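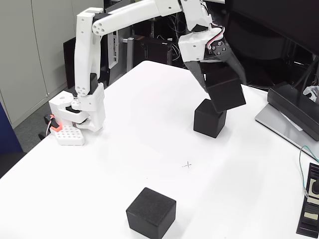

About Gollbridge

Hi, I'm Ivone Figueiredo, and I run Gollbridge, a small shop and workshop where we sell plain stacking cubes and teach stacking classes for kids, grown-ups and anybody in between. Yes, classes! People laugh when I tell them that, and then they come on a Wednesday evening and I have to switch the lights off to get them to leave.

I started out with a suitcase of cubes and a folding table I took around to school fairs. I'd put three cubes out and wait. Somebody would always stop, put one on top of another, step back, and then reach for the third. I still do it the same way in the first class. Three black cubes on a white table, and a little cross drawn on the tabletop so you have a spot to aim for. New students always ask if there's more coming (there is, but you have to get through the cross first).

What we sell

Our best seller is the Nudeck set. It's just cubes, all black, with no letters and no pictures on them. I get emails asking for bright colors about once a week, and I've thought about it, I really have, but I love how black cubes look on a pale table. You see every edge, and when one is going down crooked you can spot it before it lands. We sell the sets in boxes of 21, with spares if you lose one under the couch.

We also have the Alten mat for people who don't want to draw on their furniture. My own table has had so many crosses on it by now that I've given up apologizing to visitors.

How the classes go

Saoirse Ó Riain teaches the little ones and I take the adults. We keep it to 4 people per table so everyone has elbow room. The first evening is all about setting down one cube on another: bring it in low, let the bottom edge come close, straighten it up, let go. It sounds like nothing and it takes most people the whole hour. After that we do towers, then bridges, then whatever the group feels like, and some groups only ever want towers, which is fine by me.

Kjell Öberg looks after orders and shipping, so if you've written to us about a missing box, that was him who wrote back. He also keeps the tall tower record at the shop and he's not shy about it.

Come and see us

The workshop is open afternoons, and in November we stay open late for gift shopping. You're welcome to sit down and stack something without buying anything. Schools can book us for a morning, and we bring the cubes and the mats if you have flat tables. We've visited over 200 classrooms so far and I'd love to see yours.

Drop me a line through the contact form, or just knock. If I don't hear you, I'm probably halfway up a tower, so knock again.

Ivone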